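Open afternoon at Waltura

May 2019

I drove out to Gumport for the Waltura open afternoon. Parking was easy and entry was free. Heidrun Kälin gave the opening talk and kept it short, mostly about how they teach gripping by having people do chores with hand-held grippers. They want 4000 recordings of kitchen jobs and had nearly 1000 in April.

The table work was what I'd come for. Two grippers were going over a spotted pink cloth, with utensils to be sorted at a yellow plastic basket. The fingertips on the nearer one have ribbed blue pads, and they close by linkages, no suction.
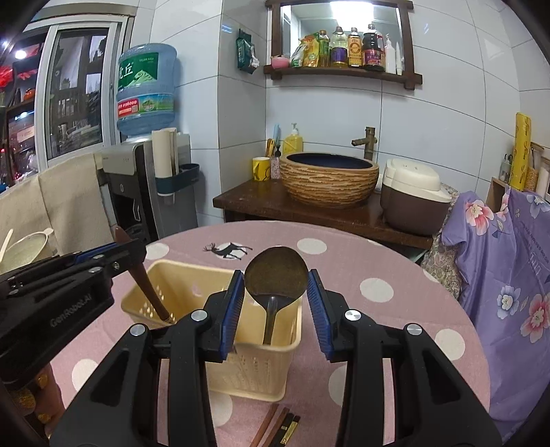
Having a go

Mathias Sutter ran the visitors' turn. There were 19 names on the list ahead of mine, so I got a coffee first. The grip is heavier than I expected and my wrist was sore by the end. Thin handles gave me the most trouble. Mathias said to come in slower and keep the tool level, and I dropped fewer after that.

They're doing another one in spring. I've put my name down.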